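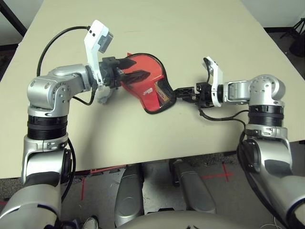

Bimanual planner stops when the second gripper closes on soft items

Posted by Pirmin Hubmann in Motion Planning

Our laboratory operates a two-armed humanoid on tabletop handling of fabric pouches. The Irkis planner treats the arms as independent until both grippers report contact, and then applies a closed-chain constraint. With rigid parts the behaviour is correct. With pouches, the planner returns "no valid state" and both arms hold position. Raising the sampling limit from 1000 to 2000 made no difference. Is there a recommended setting?

Andri Kofler
The constraint assumes a fixed distance between the two grippers. Fabric does not maintain one, and the start state is therefore rejected before any sampling takes place. Please set the chain type to compliant and enter a distance tolerance in millimetres. Our centre uses 34 for small bags. Wrist force limits should be enabled before the tolerance is widened.

Remo Ortner
Have you updated? We had something similar in version 3 and reinstalled.

Jonas Bachmann
Please also check whether the wrist cables are modelled in your collision geometry. Ours were entered as solid cylinders, and the planner reported the same message for that cause alone.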